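Workshop & Laundry Tips

January
By R. Beltrán

Living beside the folding arms: tips from a small laundry

I work in the laundry of Lallaso, a company that washes cleaning cloths, kitchen towels and aprons for restaurants and small hotels. Since last winter we have robot arms at the folding table. English is my third language and I write slowly, but colleagues at our Rulham site asked me to put my notes on paper before they get their own arms, so I have done it with care. Many of the tips are also good for a home or a school kitchen where there is no robot at all.

Before the arms

We were four persons at the folding table. On a normal shift we folded 900 cloths by hand, and in the summer it was more. The work is light, but after some hours the neck and the thumbs begin to complain. Two of us now stand at the table with the arms, and the other two went to mending and to the packing of orders. No one was sent home, and I mention it first, for it was the first thing that all of us wanted to know.

Sorting

Sort by colour before you sort by size. A person can pull one blue cloth out of a red heap without thinking. The arms do it too, but they lose time, and then you stand and wait.

Do not mix cloths with strings or straps into the flat work. Aprons go into their own basket. One apron string can tie together five cloths in the dryer, and the knot must be opened by a human hand in any case.

Shake each cloth once, hard, when it comes out of the dryer. This is the old rule of every laundry and it has become more important with us. A cloth that lies half open is quick work. A cloth that is rolled like a sausage comes back to you.

Take the dryer load out at once. If it must wait, spread it over the top of the trolley and do not press it down.

Preparing the table

Keep the table pale and plain. At the beginning we had a striped oilcloth, and the arms made more mistakes on it with our striped towels. Whatever you put on the table, pull it tight, and tape the corners under the edge and never on the top.

Wipe off the lint twice in a shift. A dry microfibre cloth is enough. A wet one leaves the surface sticky for some minutes, and light cotton then does not slide well.

Leave your cup on the shelf. I write it because it was my own cup.

Put the finished pile always on the same side. We use the left. When somebody changes it to suit a left-handed colleague, they should tell the next shift, or the next shift will reach in the wrong direction all morning.

Mark on the floor, with yellow tape, where a person may stand when the arms are moving. Ours is one long step from the table. Replace the tape when the corners lift up, as shoes catch on it.

Looking after the fingers

The fingers of a gripper are a kitchen tool like any other and they want cleaning. Stop the arms first, and wait for the lamp to change. Then wipe each finger from the wide end to the point, so that you do not push the fluff into the grooves. For the grooves take a soft toothbrush. Look also for loose threads at the root of the finger, where they wind themselves round and round.

If a finger has a rough place, feel it with an old nylon stocking. The stocking catches where your skin feels nothing. Report the rough place and do not sand it yourself. At our Cevley site a colleague used sandpaper with good intentions, and afterwards the tip pulled threads from every waffle towel.
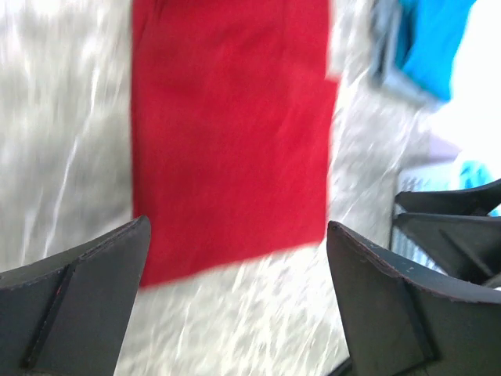 Is it worth having the arms if a trained person folds faster?
With us it is worth it for the plain square cloths, which are many and boring, and it is not worth it for aprons, fitted covers or anything with buttons. An experienced folder wins easily over one hour. Over a whole shift the difference becomes small, and the person goes home less tired.

Folding by hand what the arms leave

There are always cloths left over. On one shift last month the arms set aside 229, most of them with torn hems or with a corner turned inside. We keep a crate for these at the end of the table. Do not leave it until the end of the shift, when everyone wants to go. Empty it each time you stop for tea.

For a square cloth, fold it in half towards your body, then in half from left to right, and press with the side of the hand and not with the palm. The edge comes sharper. For a long towel, fold it in three lengthwise and then in half. Customers who keep towels on a narrow shelf prefer this.

Torn hems go to mending before they are folded. It is a pity to fold a thing two times.

What has changed for us

The noise is different. Hand folding is silent and one can talk. The arms make a small humming, and in the first weeks I had a headache from it, until we moved the radio farther away and stopped making two noises compete.

The rhythm is different also. Before, I decided when to be quick and when to be slow. Now there is somebody who does not slow down after lunch, and it is easy to run after it. My advice is to agree the breaks in writing, and to take them when the arms are working well too.

New people learn hand folding first, for two weeks, before they go near the arms. A new colleague must fold 300 cloths to the standard, and only afterwards she or he may load the table. Some think it is old-fashioned. But a person who has not folded cannot tell whether a pile is bad because of the arm, the dryer or the cloth.

Keep a notebook by the table, with a pencil on a string. Write the hour, the kind of cloth and what went wrong. The technician reads ours before he opens his bag, and it has saved him many questions. A pencil is better than a pen there, for ink finds its way on to white linen.

Posted in: Tips from the trade, Laundry, Working with machines

Contact us | © Lallaso Laundry Notes | Back to top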